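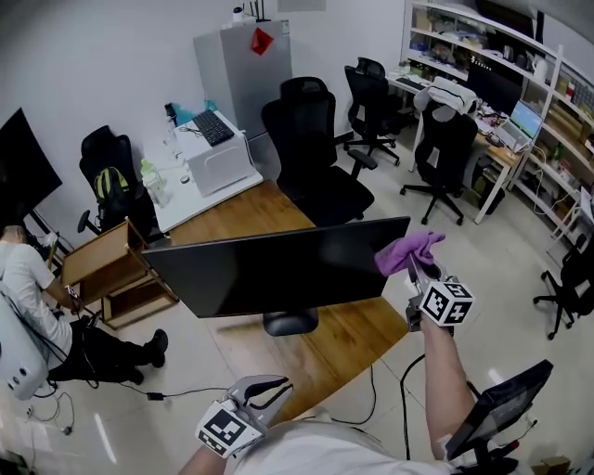 # Huvard Technical Officer, Stage 2 call letter: portal says "not generated"

**ledgerline** wrote:

Stage 2 result list for the Huvard Technical Officer exam was posted on November 29, 2022. My roll number is on it. The candidate portal shows "Qualified for Stage 2" under Status and "Call letter not generated" under Documents. The registered email account has received nothing, spam folder included.

Same result in two browsers with the cache cleared. Is anyone else seeing this, and is the letter released by exam center or all at once?

**kx_orrin** wrote:

By center, going by the last cycle. Mahama center letters went out first and Clarkura followed. The result notice has a line on page 2 saying letters are issued "in batches according to allotted center." It doesn't give the order.

What center did you pick?

**ledgerline** wrote:

Clarkura first choice, Stavthorpe second. The portal doesn't show which one I was allotted.

**pivot_table_9** wrote:

The allotted center is printed only on the call letter. There is no separate field for it.

Check the photo and signature upload before anything else. If either one is flagged, the letter stays at "not generated" and the status line doesn't change. Go to Profile > Uploads and look for a small yellow triangle next to the file name. The signature file has to be under 40 KB. The Stage 1 form accepted larger files without an error, and the check is applied again at Stage 2.

**ledgerline** wrote:

No triangle on either. Signature is well under the limit.

**kx_orrin** wrote:

Then it's the batch. Wait.

**tarn-and-fell** wrote:

I disagree with "wait." Last cycle I waited, and my letter had been generated the whole time. The Documents tab was reading from an old session. The direct download page (Results > Stage 2 > Download Call Letter, then enter roll number and date of birth) worked on the first try while the Documents tab still said "not generated."

Date of birth goes in as day, month, year with no separators. The example text inside the box shows slashes. If you type the slashes it returns "Invalid credentials," and after repeated failures it locks you out for the rest of the day.

**pivot_table_9** wrote:

The direct page and the Documents tab use the same record. I had both open side by side last cycle and they changed together. Your case was probably a cached page.

**tarn-and-fell** wrote:

I was on a different computer, first login. It wasn't a cached page on my end. It could have been cached on theirs.

**pivot_table_9** wrote:

Possible. Either way, trying the direct page costs nothing.

**ledgerline** wrote:

Tried it without separators. Message is "Record under process. Please check after some time." The Documents tab still says "not generated."

**kx_orrin** wrote:

"Under process" is the batch message. A rejected upload gives "Record on hold." You're fine.

**0ffset_pages** wrote:

Mahama center here. Letter downloaded this morning, no email. The email came several hours after I already had the PDF, and it has no attachment, only a link to the login page. Don't treat the email as the trigger.

Contents of the letter for anyone preparing:

- Roll number, category, allotted center with street address
- Reporting time and gate closing time (these are different, read both)
- Document list
- Self-declaration form on the second sheet, to be signed in front of the invigilator

Stage 2 is 800 marks for my post code. Other post codes may differ.

**ledgerline** wrote:

Useful, thanks. Does the document list ask for originals or attested copies?

**0ffset_pages** wrote:

Originals plus one set of self-attested copies. Photo ID has to be the same one entered in the application. The name on the ID has to match the form letter for letter, including initials.

**mossgate** wrote:

On the name match: my ID has the middle name spelled out and the form has an initial. I called the helpdesk and was told to bring an affidavit.

**pivot_table_9** wrote:

An affidavit isn't mentioned in the notice. Section on identity says a mismatch "may be resolved at the verification desk." I'd bring a second ID with the initial and not pay for a notary.

**mossgate** wrote:

I'd rather pay the notary than argue at the desk. The helpdesk gave me a ticket number and I have the reply in writing.

**kx_orrin** wrote:

If it's in writing, follow it. The notice says helpdesk instructions for an individual record take precedence over the general text. It's in the last paragraph, after the fee table.

**pivot_table_9** wrote:

I see it now. Withdrawn.

**tarn-and-fell** wrote:

Can the center still be changed after allotment? I have Stavthorpe and there's no early train that gets in before the gate closes.

**0ffset_pages** wrote:

No. The letter says requests for change of center will not be entertained. Book a room for the night before.

**kx_orrin** wrote:

Agreed on no change of center. Stage 2 runs into February for some post codes, so check your reporting date before booking. Two people in the last thread booked off the result notice and had the wrong date.

**ledgerline** wrote:

Update: letter is up. Allotted Stavthorpe, second choice. The direct page showed it first. The Documents tab still says "not generated" as I type this.

**tarn-and-fell** wrote:

Same behavior I had.

**pivot_table_9** wrote:

Noted. Log out, log back in, and post whether the tab updates.

**ledgerline** wrote:

Logged out and in. Tab unchanged. PDF opens and the barcode prints clearly at normal quality.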